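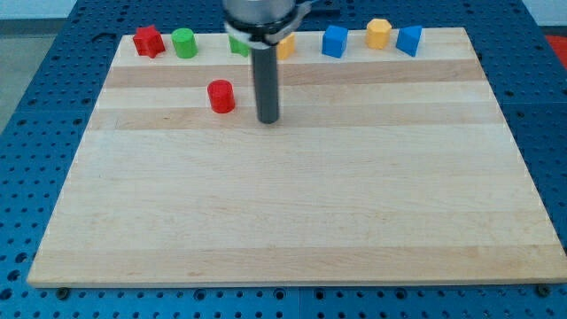
How to get a small shop unit ready for opening day

Quick one, written between deliveries. We opened our second hardware shop in an old carpet unit and I promised Jozefína Jireš I'd get the steps down before I forgot them. UK-ish, but most of it works anywhere. Updated 28 May 2025.

Before you sign

Walk round with the floor plan in your hand. Measure everything again. Ours said 1,870 square feet and that included a stock room with no lights and a corridor you can't put a shelf in. Ask for:
- the electrical certificate
- who pays for the shutter if it sticks
- what hours lorries are allowed round the back
- whether you can change the sign, and how big

Get the answers in an email. A chat in the car park doesn't count.

Week one: empty it

Everything out. Old counters, hooks, the lot. Book the skip early, ours was late and we lost two days. Then floor, then walls, then ceiling lights — wrong order, I know now. Lights first, walls, floor last. We painted round a ladder and then dripped on new vinyl.

Shelving

Buy secondhand if you can. Bays from a shop that's closing are fine as long as they're all the same make. We mixed two makes and the brackets didn't fit, so half of them went back. Put the first bay in level and work from that one. Fix tall bays to the wall. Heavy stuff at the bottom: cement, paint, bags of sand. Leave room for a trolley AND a person coming the other way.

Layout, what worked for us
Screws and fixings at the back, everybody comes for those so they walk past the rest. Paint near the counter because people ask questions. Key cutting next to the till so one person can do both. Garden by the door, and swap it for heaters later in the year.

Stock

Open your trade accounts at least 6 weeks ahead. The credit checks drag. We use Gredar for fixings and Tritus for hand tools, with Morikawa filling the gaps. Start small on power tools, they tie up alot of money. Ask each rep about returns on slow lines before you order, not after.

Label the shelf edges as the boxes come in. Don't leave it for the night before. We had 10 cages of stock arrive in one go and nearly 2 of them ended up on the wrong aisle.

Till

We went with Clirnix. Load your products by barcode, then scan one thing from each bay and check the price by eye. Do a test sale, a test refund and a card payment that gets declined. Keep a float in small change, more pound coins than you think.

Staff

Akihiko Hoshino did a full practice day with the doors shut. Friends came in and asked for awkward things. Best thing we did. It showed us the step ladder was locked in the stock room and only Kazuhiro had a key.

Opening day

Open quietly a few days before you advertise. Then do the leaflets and the offer. Have one person on the door, one on the till, one just refilling. Write down everything people ask for that you havent got — that list is your next order.

Questions to the usual shop email, I'm slow in July.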